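4. Grace at the table: who prays, and when

Figure 1. Wooden spatula, MAXCOOK on the handle.
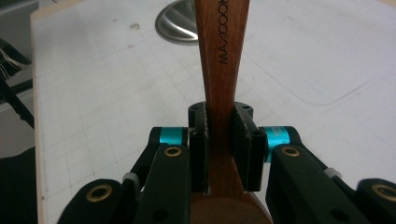 4.1 What we were after

Section 3 dealt with the Sunday service. This one deals with the meal afterwards, which in both congregations gets far less attention on paper and far more in conversation. The question was a small one. When people who have just worshipped together sit down to eat, who says grace, what do they say, and does anybody treat it as part of the worship? Kitchens come into it (Figure 1) more than we planned for.

Two congregations, Fetmont and Plusarberg. 17 interviews across both. Field notes run to 104 pages, typed up by Kamran Mengal, and are kept with the rest of the Niment material. Bangash did the visits at Fetmont, Delorme those at Plusarberg. Neither of us is a member of either church, though Delorme was brought up in a very similar one and this should be borne in mind when reading 4.3.

Interviews were done after the meal, mostly in a side room, a few over the telephone later in the week. No set order of questions. We asked everyone to tell us the last grace they could remember, word for word if possible. Most could manage it. Some sang it.

4.2 Fetmont: the grace before the grace

At Fetmont the minister gives thanks from the front, before people leave their seats in the church. Then everyone goes through to the hall. Officially that is it, grace has been said, and the printed order of service says so too, in small type under the blessing.

In practice there is a second one. It happens in the kitchen, with the hatch still closed, and it is short. Ebony Goodwin has led it for as long as she has cooked there. Her account:

"I say thank you Lord for what's in the pan and who's at the door. Then we open up. My mother said it at home. I don't think of it as instead of the minister's, his is for the whole church. Mine is for the dinner."

We asked whether the minister knew. He did. He had come in once during it to ask about chairs, and had stopped and bowed his head, and then asked about chairs. Goodwin thought this was quite right.

Several points here. First, the kitchen grace is not secret but it is not public either; people in the hall cannot hear it. Second, it names the food. The grace from the front never does, in any version we noted. It thanks God for "all thy gifts" and moves on to the sick list. Third, those who cook told us they would feel odd serving without it. One used the word "bare". Another said the food would be fine, of course it would, but she would know.

It would be easy to make too much of this. Older writing on lay prayer tends to set the cook against the pulpit, as if every prayer said at a stove were a complaint. We did not find that. We found people who wanted both prayers and had never been asked to choose beween them.

4.3 Plusarberg: silence, then talk

Plusarberg is different. Smaller building, one room for everything, tables put up where the chairs were. No spoken grace at all on most weeks. People stand behind their places, somebody taps a cup, there is a silence, and it ends when the oldest person present sits down. Length varies a lot. Children find it hard.

Habibur Debnath came to faith as an adult and joined from outside the tradition. He found the silence difficult at first and was plain about it.

"I was waiting for the prayer. I thought somebody has forgotten his turn. Weeks, I thought this. Then I understood we were in it already."

He now uses the time to go round the table in his head, one name after another. He does not always finish. Others do something similar, others again say the Lord's Prayer under their breath, and one man told us cheerfully that he thinks about the potatoes. Nothing in the congregation's teaching says what the silence should hold. Delorme's notes from his first visit call it "unstructured", later crossed out and replaced with "unpoliced". We have kept the second word, with some doubts. It suggests that somewhere else there are police.

The silence is sometimes broken. On a Sunday in February, after a funeral earlier that week, the widow spoke into it, one sentence, thanking God for the soup and for having been let off making it. People laughed. Then quiet again, then they sat. All but one of our Plusarberg interviewees brought this up without being asked. For them it was clearly a prayer, and clearly grace, and also the funniest thing that had happened in that room for a long while. They saw no conflict in this.

4.4 Martha again

Both places brought up Luke 10 before we did. Martha busy, Mary at the Lord's feet, Mary having chosen the better part. Cooks have had this passage preached at them all their lives and they have views.

Goodwin's view is that the Lord was going to eat the dinner. She would not be moved on it. Other Fetmont cooks took a milder line, that Martha's fault was the grumbling and never the cooking, a reading with a long history in sermons. At Plusarberg the passage was raised as a worry: does getting the tables up quickly, with all the scraping, rob the end of worship of its stillness? One woman stays in her seat on purpose till the last possible moment. Her chair has to be moved with her practically in it.

Our own reading leans on Acts 2, where breaking bread from house to house and praising God come in one breath. The text draws no line after which the praising stops and the eating starts. Paul, writing to Corinth, is much more anxious about meals, but what he is anxious about is people going hungry while others have plenty. That is a concern both our congregations would recognise. At Fetmont it turns up in the second half of Goodwin's grace, "who's at the door". At Plusarberg in Debnath going round the names.

We do not claim either congregation got its practice from these texts. Probaly not. Family habit came up far more often than scripture when we asked where a grace had come from: mothers, a grandfather, a school dinner hall, in one case a holiday camp. Scripture was brought in afterwards to make sense of it. This is a normal enough order of events in lay devotion and we see no reason to treat it as second best.

4.5 Limits, and a note on wording

Short visits, only two churches, and both of them churches that already eat together every week. A congregation that has let its meal lapse would tell us something else, and we would like to hear it. We also spoke to more cooks than washers-up, which was an error of timing. By the time we had finished with the cooks the washers-up had gone home. The Tzanetos visits, written up separately, do a bit better on this.

On wording. "Grace" is used throughout for any prayer said over food, spoken or silent. Some at Plusarberg would object, for them grace means God's favour and the thing before dinner is only "the quiet". Where we quote them we keep their term. Quotations are lightly tidied, ums and repeats taken out, grammar left alone.

The one matter left hanging is the grace after meals. Neither church has one now. Older members at Fetmont remembered it, could give the first line, and disagreed about the second. We take this up in Section 5 together with the closing hymn.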